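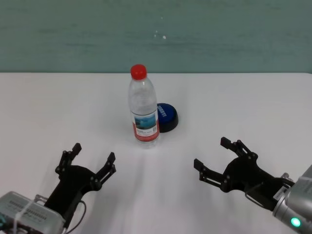
DEKUM – Wiegand opened its robot lab to the public one afternoon in March, and around 80 people came to watch a machine with two arms deal with a bottle of water.

The company, which builds packing equipment in a former brush works dating from 1825, has spent much of the winter on a project called Priltine. The goal is a two-armed robot that can handle the odds and ends a regular packing line won't touch. Visitors had been promised "a look at the future of work." The future of work started 20 minutes late, while an engineer hunted for an extension cord.

Heike Ackermann, who runs the project, kept the program modest. The arms were to pick up a water bottle, move it aside and then press a blue button that sat partly behind it.

"A toddler can do this," Ackermann told the crowd. "A toddler will also throw the bottle at you. We are aiming for somewhere in between."

The first try ended with the bottle on its side. The second went as planned, at a pace that let several guests visit the coffee table and come back without missing much. When the button finally went down, there was applause, and one boy asked if it could open the bottle too. It can't – the cap is on the list for summer.

Sobia Cheema drove over from Warinov, where she manages a warehouse with 49 employees. She said she liked the machine but wasn't ready to order one.

"My people move faster than that before breakfast," she said.

Tours of the shop floor followed and lasted 60 minutes. Wiegand plans another open house in the fall.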